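Riltstead Pantry Survey, household dry goods
Data card, version 4
Last edited March 6, 2020

Summary

The table holds 1488 records of dry staples kept in home kitchens in Riltstead and Oakley. Each record is one item in one household. Collection ran through August, using paper forms that were keyed in twice and compared. Maintainer: Beverley Sowerby.

Fields

household_id: integer, assigned at entry
item: text, lower case, singular
container: jar, tin, bag, box or other
grams: integer, as weighed with the container's own weight taken off
opened: y, n or blank

Blank means the form was left blank. It does not mean zero.
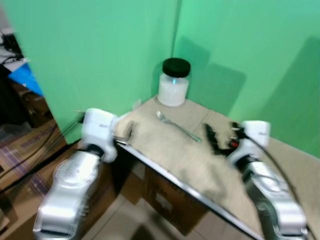
Weights above 2000 grams were read on a second scale and carry the flag "s2" in the notes column. The two scales were checked against a 1000 gram weight before each round -- readings are in scale_log.csv.

Known problems

Sugar and salt were merged under "white, other" on early Oakley forms and cannot be separated. Item names from the Winero import still contain trailing spaces. Duplicate household numbers were fixed in version 3.

Loading

Files are comma separated, UTF-8, with one header row. The Wullanix loader expects semicolons -- convert first.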